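Nostitix -- Newsroom
Search news releases Search Clear
Last updated: May

NOSTITIX OPENS PLIMENT TEACHING SYSTEM TO OUTSIDE CUSTOMERS

Two-armed robots learn household chores from a person at the controls, starting with the remote everyone fights over

CLURBRIDGE -- Nostitix today opened Pliment, its system for teaching two-armed robots by remote control, to customers outside the company. An operator moves a pair of hand controllers, the robot arms follow, and the motions are saved as a lesson. The first set of lessons covers small household objects, among them the air-conditioner remote.
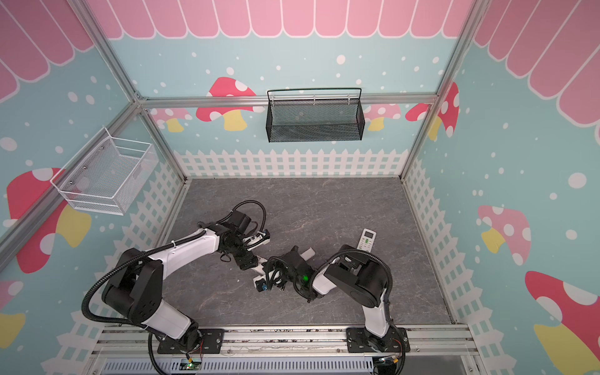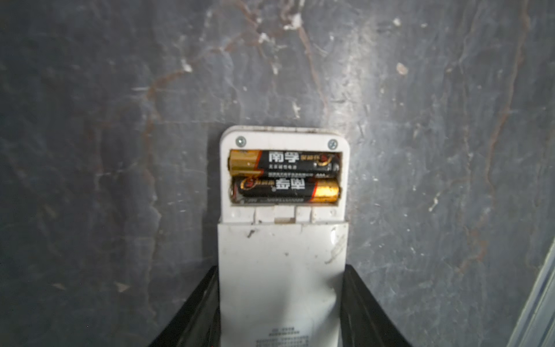
Pliment at work on a remote control: the two arms over the table, and the battery compartment at close range.

Nostitix News, Issue 40

The company picked batteries early on after a long argument about what counts as a hard task. Lifting a box looks good in a brochure. Getting at a pair of AAA cells means holding a slick plastic case steady, working a cover along its rails and keeping hold of everything while the grip shifts. Most adults do it while looking at the television, and few could write down how.

"We tried writing it down," said Sutrisno Raju, head of teaching at Nostitix. "The instructions ran to 3 pages and the robot still pushed the remote across the table. Then one of our operators took the controls and showed it. I have kept the 3 pages as a lesson in humility."

A new operator spends two days in training before recording lessons that count. Each task is then shown 20 times, with the object placed a little differently at every start. Fumbles are kept and marked as fumbles, so that the customer can decide whether to train on them. Operators were at first reluctant to have their fumbles filed by name, and the files now carry a number.

The work cells at Clurbridge have painted walls, with mushrooms, picket fences and pink awnings. Visitors tend to mention this before they mention the robots. The arms have expressed no view.

Ateş, a maker of small appliances, has been the first outside customer and is using Pliment to record lessons with its own products.

"I came expecting to watch a robot," said Tarmo Butkienė, product manager at Ateş. "I ended up with the controllers in my hands, trying to open a battery cover I had signed off on myself. I have since asked for a different cover."

Customers may send operators to Clurbridge or have Nostitix staff record the lessons for them. Objects should be shipped in the condition people use them in -- scuffs are welcome, and crumbs are tolerated within reason. Recorded lessons belong to the customer. Batteries are returned on request, though so far the requests have been few.

Bookings for Pliment sessions are open now through the Nostitix sales desk.

Related releases
Nostitix adds second teaching room at Clurbridge
Pliment hand controllers now available for left-handed operators
Sutrisno Raju to lead teaching group
Ateş and Nostitix sign agreement on small appliances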